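Last year I sold cakes and biscuits from my own kitchen under the name Monti. I've now done the sums for the whole year, and a few people asked to see them. Long thread, mostly about money.

Takings for the year were £1580. That came from 121 orders. It was never meant to be a living, but I did think more of it would be left at the end.

Ingredients took the biggest share. Butter is the one that hurts. Flour and sugar hardly matter until you're buying sacks, and I never had room to store sacks.

I tried cheaper butter in July. It was fine in sponge and no good in shortbread, where there's nothing else to taste. Went back to the old one after 2 batches and ate the difference.

Boxes were the surprise. A decent cake box with a board costs more than the eggs that went into the cake. For the first few months I left boxes out of my prices completely, so every large cake went out cheaper than it should have.

Then labels. If you sell wrapped food you need to get the allergens right, and writing them by hand takes longer than you'd think. I moved to printed ones from Plallix. The labels were all right. The ink smudged if I put them on a box straight from the fridge.

Electricity I can only guess at. I read the meter before and after one long baking day and used that. Anyone who tells you to add a flat percentage has a different oven from mine.

Insurance, a food hygiene course, a fridge thermometer. None of it is dear on its own. All of it has to be paid before you sell one biscuit.

Delivery was my own fault. I said free delivery in town and then kept agreeing to places that aren't in town. One order went out to Evau Lane, which is a long way down a single track road, for a tray of flapjacks. I should have said no or charged for it. 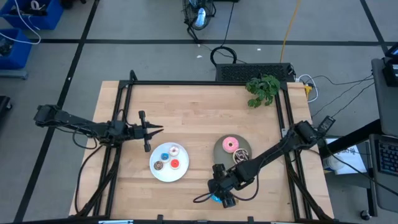
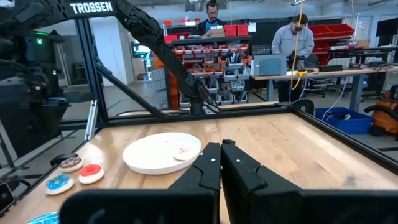

Small one with pink on it, white plate. 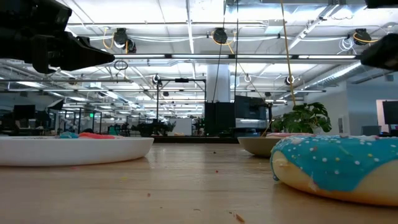

Do you charge for your own time?

I do now, at an hourly rate, and I count the washing up and the messages as well as the baking.

I didn't for most of last year. I worked out ingredients, doubled it, and called that the price. Doubling works for a traybake. It doesn't work for anything decorated, where the ingredients cost very little and the icing takes the whole evening.

Shuk-fan Tai, who used to do wedding cakes, told me to time myself for one week and write it down. I put it off for ages. When I did it, the messages came to more than the mixing. Changing a collection time, sending a picture of a ribbon, changing the collection time back.

So I now have an order form. Date, size, flavour, allergies, collection time. If it isn't on the form I don't make it. Fewer people order and the ones who do seem happier with it.

Deposits too. I had 4 orders never collected last year, all of them for large cakes. You can't resell a cake with someone's name on it. Half up front has sorted that out so far.

Bevan Ormsby asked whether a market stall would pay better. I did one. The pitch fee was fair, but you have to bake before you know who's coming, and it rained. I brought most of it home - the neighbours did well out of it. I might try again in a dry month with things that keep, such as gingerbread and fruit cake.

Prices now. I put everything up in one go and sent one message to regulars explaining it. Two stopped ordering. The rest said fine or didn't mention it. I'd been worrying about that message since the summer.

Things I've stopped making: macarons, anything with fresh cream, and cupcakes in small numbers. A batch of 12 takes the same effort whether someone wants all of them or half.

Things I've kept: lemon drizzle, shortbread, plain iced biscuits, and a chocolate cake that goes in one tin and needs no filling.

For records I use a notebook and one spreadsheet. I tried an app called Clirnia and gave up on it, as I was typing in receipts at midnight and then doing it again in the notebook anyway. Keep your receipts in an envelope for each month and write the total on the front.

If you're thinking of starting, ring your council first and ask about registering, then price one cake properly, including the box. Happy to send the spreadsheet to anyone who wants it, just message me. It's plain but the sums work.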